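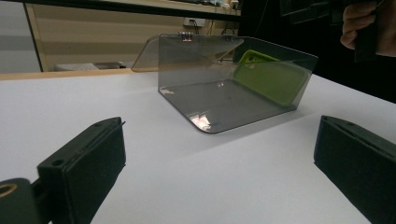
Most of the trouble people have with a small gripper on a bench comes from the table, and it can be cleared up before anything is switched on. A plain, pale top is the easiest to work on. Dark parts stand out against it, small screws are easy to find, and a crumb or a smear gets noticed. Clear or tinted plastic needs more care than it seems to. A smoky acrylic stand lets the table show right through it, a room light puts a bright spot on the base, and anything behind the back panel, such as a green phone case, changes color where the plastic covers it. A person can sort that out at a glance. A sensor or a camera may not, so treat see-through things as a separate class of object with their own rules.

The tips on this page are for home workshops, school benches and small repair counters where a gripper, hand-held or on an arm, is used near people. They were first put together for the shared bench at Wodcombe and have been changed a few times. Where your machine's manual says something different, follow the manual.

Before you start

Wipe the table and let it dry. Household glass cleaner is fine on most painted tops. Don't use it on acrylic, which can craze if the cleaner has ammonia in it. Use water with a drop of dish soap and a soft cloth.

Take everything off the table that isn't part of the job. Mugs are the worst offenders. Put them on a shelf behind you, below the height of any power strip.

Check the outlet. Cables should hang straight down from the plug with some slack, and they should not cross the place where you stand or where the tool travels. If a cable has to run along the floor, tape it down for its whole length or use a cable cover.

Look over the gripper pads. You want flat inner faces with no grit pressed into them. Snug up the mounting screws by hand with the right size driver. Plastic fingers crack at the screw holes if they are overtightened, and a hairline crack there means the finger gets replaced. Glue does not hold for long at that spot.

Find the stop button and press it once with the power on. Do this every session. If the machine does not stop, it is finished for the day.

Clear and shiny objects

Put a strip of matte painter's tape along one edge of a clear part when you set up a new job. It gives you and the machine something to aim at. Peel it off within a day or so, before the glue sets up.

Move the lamp before you move the object. Glare off a flat base will usually go away if the light is lowered or turned to bounce off a wall. If you can't move the lamp, turn the part a little until the bright spot slides off the area you need to grip.

Small metal clips are handy on the top edge of a panel, but the wire handles stick up and can snag. Fold them down or take them off before a pick. If they have to stay up, include them in the height when you set your clearance.

Grip thin acrylic low, near the bend, where it is stiffest. A grip high on a leaning panel flexes it, and it may spring when it's let go. Start with the lowest force setting and raise it one step at a time.

Keep the part wholly on the table. A corner that hangs over the back edge is one bump away from the floor.

Hands and space

One person moves at a time. When two people are working at the same table, each with a tool, the one about to close a grip says "closing" out loud. It feels silly for the first ten minutes and then you stop noticing.

Keep fingers out of the space between the gripper pads at all times, even with the power off. The habit matters more than the risk on any one occasion. If a part is stuck, open the gripper fully, take the power off, and then reach in.

No rings, bracelets or loose cuffs. Tie back long hair. Gloves are a bad idea near anything that closes by motor, apart from thin snug ones for handling clean parts.

Leave a hand's width of empty table around each object. Tight layouts lead to knocked parts.

Keep a log

A cheap notebook is good enough. Write down the job, the force setting, what was dropped and which pads were fitted. We change soft pads every 2,000 grips, or sooner if they look shiny. The longest we let a set go was 2,429, and by then it was dropping phone cases that it had held without trouble when new. Your pads may wear faster on rough parts.

Three drops of the same object in one session means stop and look. Nine times out of ten the pads need wiping.

Labels and spares

Our bins follow the Stisero layout, which is just a color for each size of part and a number on the lid. Any system will do as long as the lids get put back. Keep spare pads in a closed bag, away from heat. Keep the screws for each finger in their own bag with the driver bit that fits them.

The Steiner bench sheet and the Skundov checklist are both worth a look if you want something printed for the wall. The Skundov one is shorter. The Steiner one covers charging as well, and we use its charging section as it stands: no charging overnight, nothing flammable on the same shelf, and no battery pack that has swollen or been dropped.

Closing down

Open the gripper and leave it open. Fingers stored closed press a flat spot into the pads.

Power off at the machine first, then at the wall.

Wipe the pads with a cloth dampened with water. Rubbing alcohol is all right on hard plastic but dries out some soft pads, so test it on an old one.

Cover clear parts with a cloth or put them in a drawer. Dust scratches acrylic when it's wiped off dry.

Write up the log before you leave the bench.

Through the winter, from November on, our workshop gets cold overnight and soft pads are stiff in the morning. Let them come up to room temperature before the first job, and check the force setting again with a part you don't mind breaking.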